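Student Projects > Arms and Manipulation
Thread: Term project on robot suturing, how much data do we need for knot tying?

melis_g
Hi all. I'm Graziella Melis, third year, on a term project team in the Ertürk lab. We are 4 students. The project is interrupted sutures with two surgical arms, one fixed camera over the work and one small camera on each instrument. We drive the arms by hand from the console, record everything, and train a policy on the recordings.

We have 3,010 recorded segments so far. A segment is one part of a stitch, so driving the needle is one, pulling the thread through is another, wrapping is another, and so on. Of those, 200 are held out for testing and never used in training.

Needle driving is in decent shape. Pulling through is fine most of the time. Wrapping the thread around the jaws and then grabbing the tail is bad. The arm goes to about where the tail should be, closes on nothing, and carries on as if it had it.

Our supervisor wants us to stop collecting in March and write up. I would like to hear from people who have done thread or cable work. Would you collect more wraps, or change something else first?

torque_and_tea
What does your split look like by segment type? If you just recorded full stitches and chopped them up, you have the same number of wraps as needle drives, and the wraps are much harder. I'd want a lot more of the hard part.

melis_g
Pretty even, yes. We chopped full stitches. There are a few more wraps than needle drives since a knot has more than one throw.

oldbench
Skip the learning for this one. Wrapping is a fixed motion. Find the thread where it leaves the tissue, move the jaw in a circle around it, done. My team did it with a scripted path on rope two years ago and it took an afternoon.

melis_g
Rope holds its shape. Our thread is thin and braided and it has a memory from the packet. The tail ends up somewhere different every time. We tried a scripted wrap at the start of the term and it worked when the tail was placed by hand and failed when it wasn't.

oldbench
Then place the tail. Add a step that drags it to a known spot before the wrap. Human surgeons do the same thing, they don't wrap with the tail in a mess.

alper_g
Alper Güler here, same team. I ran the scripted version so I can answer this. Dragging the tail to a known spot needs you to grab the tail, and grabbing the tail is what fails. I agree the wrap itself can be scripted. The grab is the problem either way.

stirkora_dan
We had a similar thing in our club (Stirkora, we do cable routing for the spring competition). Two questions.

1. Do you know which camera the policy is using when it goes for the tail? Ours ignored the wrist view completely. We only found out when we taped over the lens and nothing changed.

2. Is the thread length the same in every recording? Ours did well on the first connector and got worse down the line as the slack changed. Your thread gets shorter with every stitch.

melis_g
1. We have not done that test. Good idea, and easy.

2. No, it is not the same. We start a new length when it gets too short to tie comfortably, and the operators don't agree on when that is. I never thought of it as a variable. I'll see if we can tag the segments by stitch number.

torque_and_tea
Tag by operator too while you're at it. With four people driving you have four styles of wrap. One person goes over the top, another goes under, and the policy averages them into the middle, where there is no thread.

alper_g
That is fair. I wrap toward myself and Graziella wraps away. The other two do whatever. We wrote a protocol for the needle angle and nothing for the wrap.

oldbench
So the answer to "how much data" is that you should throw half of it away.

torque_and_tea
I wouldn't. Label it and feed the label in as an input. Throwing out recordings because they were driven by the wrong person is a waste when the console time is booked by the hour.

oldbench
A label doesn't make a bad recording good. If a wrap took three tries and you kept all three, the arm learns to miss twice. I would cut every segment with a miss in it.

torque_and_tea
And then it has never seen a miss and has no idea what to do after one. She said it closes on nothing and keeps going. That sounds like a policy trained on clean grabs only. What's in there now, Graziella?

melis_g
Mostly clean. We re-recorded a segment if the operator missed. That was a rule from the first week and we were proud of it.

torque_and_tea
There you go, then.

stirkora_dan
I'd side with torque on this, with the limit that the recovery should be done on purpose. Have the operator miss, open, back off, and come in again. Don't use the ones where someone is just flailing. We recorded a set like that for the connectors and it helped more than anything else we tried that season.

pk_lathe
Bit of a side question. What is everyone using for lighting? We are on a Lamura ring light and the metal on our wrists blows out so badly that the thread next to it disappears.

alper_g
Ours comes down the middle and drops off at the edges. The wrist housings are bright, but we can live with it. The thread going into the dark near the corners is the bigger headache. If the tail falls out there the top camera hardly sees it. I would lower the exposure for yours and accept a dim background.

pk_lathe
Will try that. We have a Zokico diffuser somewhere that I never mounted.

melis_g
Update after a few sessions. We did the tape test. Covering the instrument cameras made needle driving clearly worse, so it uses them there. For the tail grab it made no difference that we could see. So it is going for the tail from the top view alone, and the top view has the dark edges Alper mentioned.

We also split the results by stitch number. Failures are worse on the first stitch of a new length, when there is the most thread lying around. I had expected it to be worst at the end.

Dan asked me by message what the setup looks like from the cameras. Two are from the top, and the one between them is from an instrument. 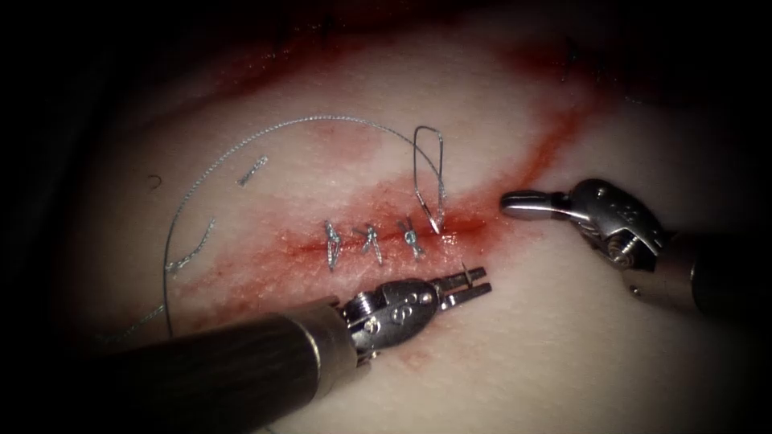
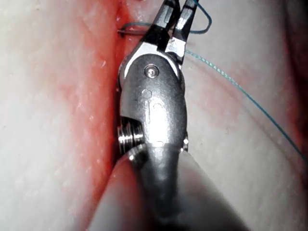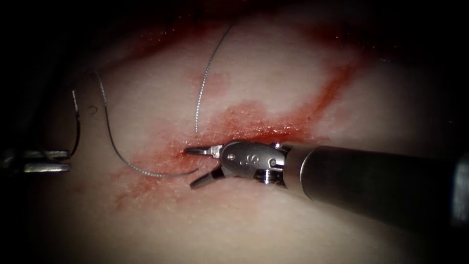

stirkora_dan
Thanks, that helps a lot. I see what you mean about the dark edges. In the third one the thread runs up into the shadow at the top, and the short tail by the left gripper is in the dim part too. I'd have a hard time clicking on the end of it, and I know what I'm looking for.

oldbench
The knots in the first picture are tidy. Were those by hand or by the policy?

alper_g
Operator driven. The policy does not get that far on its own yet.

oldbench
Look at where the long end goes in that one. It makes a big arc over the left side and comes back down near the left shaft. If I were driving I'd pull that out of the way before doing anything else. You have scraps on the left as well, and one has a hook in it that could pass for a tail. Clean up between stitches.

melis_g
The scraps are a fair point. We trim and leave the pieces, and I doubt we ever wrote down whether to clear them. Some operators do. If the policy has learned that a short bright piece of thread is the thing to grab, a cut piece is a good match.

torque_and_tea
Easy to check. Go through the failed grabs and mark where the jaws closed. If they close on or near a scrap, you have your answer. If they close on bare surface, it's something else.

I'd also leave the scraps in for part of the training. A real field has bits in it. Clear them for the test of this one idea, then put them back.

oldbench
For a term project I would just clear them. She has to stop in March. Robust to clutter can be the next team's job.

pk_lathe
From the close-up I'd say your instrument view is better than ours. You can see the braid on the tail where it runs off to the right. It's a shame the policy doesn't use it for the grab.

stirkora_dan
One thing we did for that: during training, randomly blank the top view on part of the grab segments. It forces the model onto the wrist camera. Don't do it for the approach, only the last bit when the jaws are already close. From far away the wrist camera may not have the tail in view at all.

alper_g
We can do that without any new recording, so it goes first. Here is what we settled on this afternoon:

Blank the top view on the last part of the grab, retrain, test on the same 200.
Mark where the jaws closed on every failed grab.
Record a set of misses with a proper recovery, all wraps toward the operator, scraps cleared after each trim.
Tag operator and stitch number on everything, old and new.

Graziella wants the recovery set before the blanking test and I want it after, so we know which of the 2 did what. We have not agreed on that.

melis_g
Console time is the reason. The blanking can run overnight any night. The console is free this week and then another group has it.

torque_and_tea
Record now, train separately. Keep the new set in its own folder and run the blanking test on the old data. You both get what you want.

melis_g
OK, that works. Alper says fine.

oldbench
Still think you should script the wrap.

alper_g
If the grab gets fixed I'll run your version next to ours and post both.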